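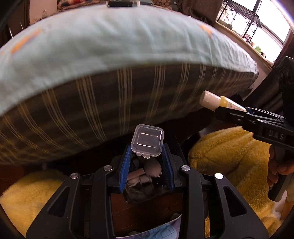 # 个性车牌转让与保留:常见问题

以下内容适用于通过 Luvcombe 买卖、保留或转让个性车牌号的客户。看完仍有疑问,请带上订单号联系客服。

## 购买之后

**付款后多久能拿到号码的权属文件?**

库存号码一般在付款到账后的下一个工作日开始办理。如果号码由私人卖家寄售,要等卖家把原始文件寄到我们这里,时间会长一些。进度在账户的“我的订单”里更新,每次状态变动都会发邮件。

**可以先买号码,以后再装车吗?**

可以。没有车也能买。号码会以保留证书的形式登记在您名下,等您有了车再办理上牌。证书有有效期,到期前需要续办。

**证书上能写别人的名字吗?**

可以在下单时填写一位“指定人”。指定人有权把号码装到自己名下的车上,但号码的权利仍归购买人。送礼的客户多数这样填。下单后想更改指定人,请在证书签发之前通知我们,签发后更改需要重新申请。

**价格里包含哪些费用?**

网站标价分两种。标“全包”的,已含税费和转让手续费。标“净价”的,结账时另行加上。举例来说,某个净价 1,185 英镑的号码,结账页会逐项列出税费和手续费,付款前都能看到总额。实体车牌需另购,不在号码价格之内。

## 装到车上

**什么样的车可以换号?**

车辆须已完成登记、处于正常缴税或已申报停驶的状态,并且属于需要年检的车型。个别农用车辆和用于展示的车辆不符合条件。拿不准的话,把登记证第一页的车型类别发给我们核对。

**为什么系统提示我的车“过新”或“过旧”?**

带年份标识的号码不能让车看起来比实际更新。一辆较早登记的车,不能使用年份标识更晚的号码。反过来没有限制,旧号码装新车可以。不带年份标识的号码两种情况都能用。

**原来的号码怎么办?**

换号时如果不作处理,原号码会由登记机关收回,通常会换回与车辆年份相符的号码。原号码也是个性号码、您想留着的,必须先办保留,再装新号。顺序颠倒后很难补救,请务必在订单备注里写明。

**登记证多久寄回?**

网上办理的,新登记证一般在 2 周内寄到车主登记地址。邮寄办理的更慢,旺季(尤其是新年份号码发布前后)还会延长。期间车辆可以正常使用,但请在收到我们的确认邮件之后再更换实体车牌。

## 实体车牌

**车牌可以随便定做字体和间距吗?**

不可以。上路使用的车牌必须采用规定字体、规定间距和反光底材,并标有制作商信息。为了让号码看起来像某个单词而挪动间距、用螺丝帽改变笔画,都可能导致罚款,年检也会不通过。

**你们的车牌由谁制作?**

标准车牌由 Schouten 供货,立体字款由 Zilen 供货。两家的产品都可以在下单页选择。立体字款比标准款厚,部分车型后牌凹槽较浅,下单前请量一下深度。

**订车牌需要提供什么材料?**

身份证明一份,登记证或保留证书一份。扫描件或清晰照片均可,四角要完整,文件编号要看得清。材料不全时订单会暂停,不会取消。

## 出售号码

**怎样给我的号码估价?**

在“出售”页面填写号码和联系方式,我们会给出一个参考价区间。估价不收费,也不构成收购承诺。影响价格的主要是字符数量、是否能读成姓名或词语,以及近期同类号码的成交情况。短号和常见姓氏首字母组合卖得较快。

**能自己定价吗?**

能。您填写希望到手的金额,我们在此之上加佣金和税费后挂牌。如果挂牌价明显高于同类号码,我们会提醒您,但不会自行下调。

**有买家还价时怎么处理?**

我们会把报价转给您,由您决定接受、拒绝或还价。例如您希望到手 2,000 英镑,而买家报价折算下来不足,系统会直接显示差额。报价在转达后有效期较短,请留意邮件。

**我同时在别的平台挂牌可以吗?**

可以,我们不要求独家。号码在别处售出后请立即撤下。如果因未撤下造成买家付款后无法交付,退款产生的手续费由卖家承担。

**款项什么时候到账?**

转让完成并经登记机关确认之后付款,走银行转账。我们不提前垫付,也不支付现金。

## 账户与合作平台

**我原来是 Jindia 的客户,账户还能用吗?**

Jindia 的车牌业务已并入本站,原账户可用同一邮箱登录,首次登录需重设密码。旧订单在八月前迁移完毕,保留证书的到期提醒也一并转入。如果在列表里没看到您的号码,请把旧订单号发给客服。

**忘记续办保留证书会怎样?**

证书过期后,您可能失去对该号码的权利。我们会向登记邮箱发送提醒,但续办的责任在持有人。换过邮箱的客户请及时更新。

**可以分期付款吗?**

总额在 558 英镑以上的订单可以申请分期,需通过信用审核。付清之前,号码由我们代为保管,不能转让给第三方。号码能否先行装车,取决于所选的分期方案,申请页有说明。

**可以取消订单吗?**

转让手续提交之前可以联系客服申请取消。提交之后无法撤回。定做的实体车牌一经制作不予退换,字符印错或运输损坏的除外,请在收货后保留包装并尽快通知我们。

**客服时间**

电话上午 9 点至下午 5 点半接听,公共假期休息。邮件随时可发,请在标题中写明订单号或车牌号。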